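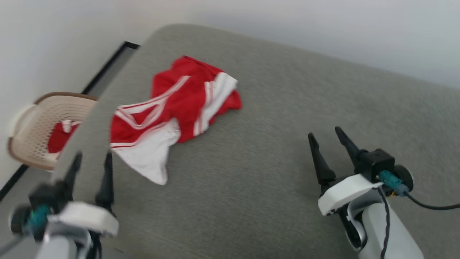
My mother folds a basket of laundry during the weather report and wants to know what a machine is going to do for her that the weather report doesn't. She asked me that in April and I still owe her an answer, so part of this talk is for her.

Home Talks Archive Speakers Venue Contact

Start slow. Let them look at the slide. Ask who did laundry this week, then ask who enjoyed it.

The question tonight is whether machines can do chores yet. Short answer: some chores, on some days, if you're not in a hurry for your shorts. Long answer takes 15 minutes, which is what Wenport gave me.

Point at the red and white thing on the cushion. Ask the room what it is. Somebody will say shorts and somebody will say jersey. Let them argue for a bit. A person can start folding before the argument is settled. A machine has to find a corner first, and crumpled cloth keeps its corners to itself.

Two arms, two open grippers, four fingers in all. You at home have ten and you still can't fold a fitted sheet. (Wait for it. If no laugh, move on quickly.)

Why cloth is hard. A box is the same box after you pick it up. A shirt is a new shape every time you touch it, and the back of it is always hiding something. Stripes help a little, until the cloth twists and the stripe goes somewhere else.

Now the shop floor, for the people who came for that. The Vovito trial at the Pearce warehouse: 317 parcels in one shift, 4 dropped. Very good. Then we gave the same cell a bin of work gloves. It managed 6 pairs before lunch, and one of those was two lefts. Don't oversell the parcels. The parcels were square.

Vasum section - cut this if running late. They put a fixed folding station in a hotel basement and it does towels all day. Towels are rectangles. They also hired a person to lay the towels flat, and I'd like to know what her job title is.

What I'd buy today: the vacuum, the dishwasher (it's a robot, we just stopped calling it one), maybe the towel station if I owned a hotel. What I wouldn't buy: anything whose video is sped up and doesn't say so.

Back to the slide. There's more red cloth waiting in the basket. Chores come in piles, and one good grab is a long way from a clean bedroom. Ask me again when it does socks.

Questions. Repeat each one into the mic, the back row can't hear.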